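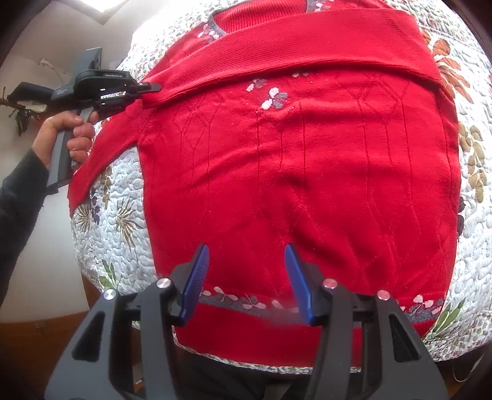
Bedroom 2: red knit sweater on the quilted bedspread.

Fonirlow Guest House – Room and Electrical Safety Check
Date of check: 6 Nov 2020
Checked by: Binta Sani
Received by: Hedvika Vávra
Areas covered: both bedrooms, hall, kitchen, laundry closet, back steps
Last full check: May

Ratings: OK, Fix (before the next booking), Watch (look again at the next check).

SMOKE AND CARBON MONOXIDE ALARMS

1. Smoke alarm, bedroom 1 – OK
Test button pressed, loud and clear.

2. Smoke alarm, bedroom 2 – Fix
Sounds when tested but chirps afterward. New battery needed. If it still chirps with a new battery, replace the whole unit. The date on the back has rubbed off and I could not tell how old it is.

3. Smoke alarm, hall – OK

4. Carbon monoxide alarm, hall – OK
Moved up from behind the coat rack as asked in May. Leave it where it is now.

HEATING

5. Wall heater, bedroom 1 – OK
Dust on the top grille, vacuumed during the check.

6. Wall heater, bedroom 2 – Fix
The bed has been pushed too close. The bedspread hangs 7 inches from the heater. The card on the heater asks for 40 inches in front. Move the bed back to the window wall and put felt pads on the feet so it does not creep.

7. Portable heater (Tuvetti) – Watch
Tip-over switch works. Cord is in good shape, plug is not discolored. It was plugged into a power strip in the hall. It has to go straight into a wall outlet. Please put this in the guest folder, on the heating page and not at the back.

8. Nothing drying on or over heaters – OK
There are still no hooks or rack for wet coats in bedroom 2. Guests will use the heater if there is no other place. A plain folding rack would do.

OUTLETS AND CORDS

9. Outlets, bedrooms – OK
Tested with the plug-in tester. The one behind the bedroom 1 dresser is loose in the wall but wired correctly. Tighten when the dresser is next moved.

10. GFCI outlets, kitchen – Fix
Left of the sink trips and resets. Right of the sink does not trip. Taped over and marked. Electrician, please, not a home repair.

11. Bedside lamps – OK
Bulbs are within the limit on the sockets. The shade in bedroom 1 has a scorch mark from an old bulb. Same mark as last time, no bigger.

12. Extension cords – Fix
One cord runs under the hall rug. Remove it. This was on the May list too.

LAUNDRY CLOSET

13. Dryer lint screen – OK

14. Dryer vent hose – Fix
Crushed behind the machine and packed with lint at the bend. Do not run the dryer until it has been replaced with a rigid metal duct. Hermans has quoted $200 for the duct and labor. A new machine would be $600, and I don't see a reason for one.

15. Iron – Watch
Auto shutoff works but is slow. Ironing board cover is thin at the wide end.

EXITS AND STEPS

16. Front door opens from inside without a key – OK

17. Bedroom windows open fully – OK
Bedroom 1 sticks in damp weather. Sanded once already.

18. Back steps – Fix
Second tread from the top moves underfoot. Handrail is solid. The Gukuron grip strips have peeled at the corners and one is gone. Scrape off the old glue before putting down new ones.

19. Fire extinguisher, kitchen – OK
Gauge in the green. Bracket screws tightened.

COMMENTS

The dryer and the kitchen outlet come first. The rest can be done in one afternoon by one person, apart from the step, which needs a second pair of hands.

Hedvika – I left the tester in the drawer under the microwave. Send me the electrician's receipt when you have it and I will close items 10 and 14 together.

Signed: B. Sani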